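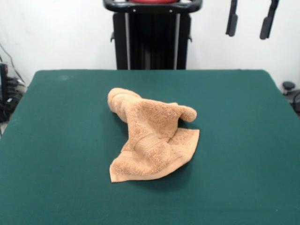 July, lab notebook, towel folding project (student team)
Entry by Marcus W., started 2:15 pm

Goal for this session: get the arm to find a corner of the towel from a crumpled start and pull it flat. No folding yet. Silvia wants flattening to work by itself before we add the fold steps back in.

Setup
Same tan hand towel as last time, on the green felt. Crumple by hand, drop it near the middle, arm goes to home with the fingers open and up. Then start the script.

The felt stays. Yaowalak tried the bare table in the spring and the towel slid every time the fingers touched it.

Data
Folder had 1,998 saved attempts when we began. Ľubica moved the Mukov set in after lunch and the total is now 2,953. She has not checked the labels on those yet, so don't train on them.

Notes
- The corner finder does well when a corner is lying out on the felt. It does badly with a rolled end. It scores the top of the roll as a corner and the fingers close on a thick bundle.
- The woven band is still a problem. Its straight edge gets read as the hem. Jarmila thinks we should label the band as its own class. I agree but it means going back over the old pictures.
- Run 122 stopped with a joint limit error on the approach to the near left corner. Restarted, same error. Raised the approach height by 9 mm and it cleared.
- Shadow on the right side of the towel gets included in the mask sometimes. Try a higher threshold first, then ask about moving the light.

To do
Yaowalak: mask threshold, try three values and write them down here.
Jarmila: draft the band label and do one small batch.
Me: write up the joint limit error for the Platach demo notes, put the new approach height in the config file.
Silvia has the key to the cabinet with the spare finger pads.

Stopped at 5:40. Arm at home, power off at the wall.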